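Rulcombe Ridge Trail

The Rulcombe Ridge Trail is a long-distance footpath in the Lim Hills, running from the village of Rulcombe in the south to the railroad town of Cokero in the north. It is usually walked in that direction over 10 days. The trail is unpaved for most of its length and is open to foot traffic only, except on two short sections shared with farm vehicles.

Route

From Rulcombe the path follows the east bank of the Lim River to the first ford, then leaves the valley by a series of switchbacks known locally as the Ladders. Above the Ladders it joins the main ridge and stays on or near the crest as far as Bometti Pass. The highest point is the summit of Mount Bometti, at 3482 feet, reached by a spur that leaves the main path at the pass and returns by the same line. Many walkers treat the spur as optional.

North of the pass the ridge broadens into open moorland with few landmarks. Marker posts are set at intervals along this section, but drifting snow can bury the shorter ones in winter. The last two stages descend through beech and pine woods to the Cokero road and end at the railroad station.

History

Parts of the route are older than the trail itself. The Ladders were cut as a mule track serving the slate workings above Rulcombe, and the section across the moor follows a drove road used to move sheep to the Cokero market. Both had fallen out of regular use by the time the railroad reached the town.

The idea of a continuous path was set out by the surveyor Marisol Tovar in a pamphlet that proposed linking the mule track and the drove road along the crest. Her original line passed west of the summit. It was moved east after landowners on the western slope refused access, and the present line over Bometti Pass dates from that change.

Accommodation

Overnight stops consist of six huts on the ridge and guesthouses at either end. The huts have bunks, a stove and a water tank, but no bedding. The largest, at Bometti Pass, sleeps 30. Places are booked by stage and cannot be held for more than one night, except in bad weather. Guesthouses in Cokero are within walking distance of the station and offer private rooms.

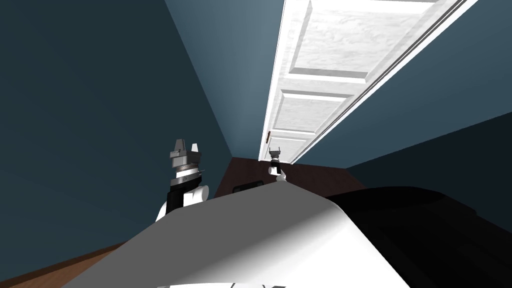 Paneled door with brass-colored knob, interior hallway.

Camping is allowed within 200 yards of any hut. It is not allowed in the beech woods, where open fires are also banned throughout the year.

Conditions and access

The ridge section is officially open from April until the first lasting snow. Outside this period the huts remain unlocked, but the water tanks are drained and the marker posts are not maintained. Fog is common on the moor in all seasons - a compass is listed as required equipment in the trail rules.

The river crossing on the first stage has no bridge. After heavy rain the ford may be too deep to cross safely, and walkers are directed to a road detour that adds roughly four miles. Notices about the ford are posted at the Rulcombe trailhead.

Dogs must be kept on a leash between the top of the Ladders and the northern edge of the moor. Bicycles and horses are excluded from the whole ridge.

Waymarking

The trail is marked with a white bar painted on rocks, trees and posts. A double bar indicates a change of direction. The Mount Bometti spur uses a yellow bar, and the ford detour is signed with yellow arrows along the road.

See also

Lim River
Bometti Pass
Cokero railroad station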